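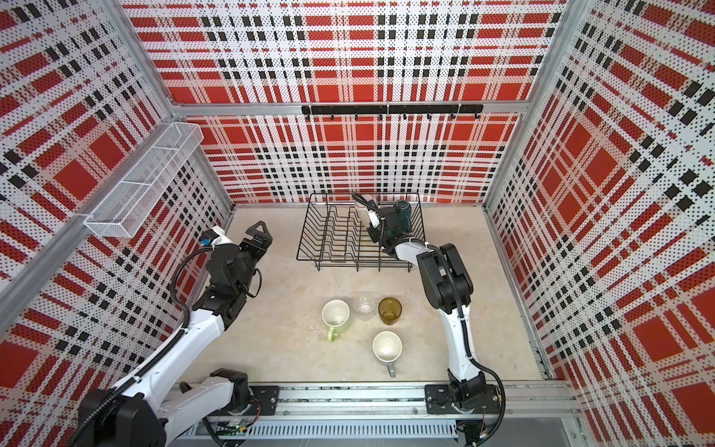

Gimside Walking Group: questions we get asked

Do I need to be good with a map to join?
No. Most people who come on our walks have never used a paper map for anything longer than a drive to the lake. The leader carries the map and picks the route, and you can look over a shoulder as much or as little as you like. If you do want to learn, the easiest place to start is the grid. Think of a tartan plaid like the red, white and black one on those wall panels: the lines cross at regular spots, and you can name any crossing by saying how far over it is and how far up. Grid references on a map work the same way, over first and then up.

How long are the walks?
The regular walk is 6 miles and takes most of a morning. The long walk in September goes from Gimside to Privstead and back and takes all day. Please do at least two regular walks before you sign up for that one.

Is there a lot of climbing?
The regular walk gains 300 feet, nearly all of it in one stretch after the Tierney bridge. The September walk has more. The highest point is the trig marker on Lastolness, at 604 feet, and the path up to it is steep and stony near the top.

What happens if I get separated from the group?
Stop where you are. Don't try to catch up by cutting across a field. The last person in line is always a sweeper who knows the route, and if you stay on the path the sweeper will reach you. If you went the wrong way at a fork, go back to the fork and wait there.

I always get turned around. Is there a trick to it?
Look behind you. A path looks different going the other way, and people who only look ahead don't recognize it on the return. Donal Keogh leads our beginner walks and stops at every junction so everyone can turn and take a look. It slows things down a bit, but people do remember the way afterward.

Can I just use my phone?
Bring it, but don't count on it. There is no signal between Tierney and the top of Lastolness, and cold weather runs the battery down. Download the map before you leave home. Leaders carry a compass and a paper map on every walk.

Do I need my own compass?
Not for a regular walk. For the map class, yes. A plain baseplate compass is fine. Keep it away from your phone and car keys when you take a reading — metal and magnets will pull the needle off.

What does the map class cover?
Reading contour lines, setting the map to north, taking a bearing and following it, and estimating how far you have walked. Josiane Besnard teaches it, indoors first and then out on the Privstead road. Wear shoes that can get muddy.

What does it cost?
Walks are free. The map class is 80 dollars, which includes a laminated map of the area that you keep.

Can I bring my dog?
Yes, on a leash, on the regular walk. No dogs on Lastolness while there are sheep on it.

What if it rains?
We walk in rain. We cancel for lightning or high wind, and the leader will text everyone on the list before breakfast.

Last updated June 26, 2022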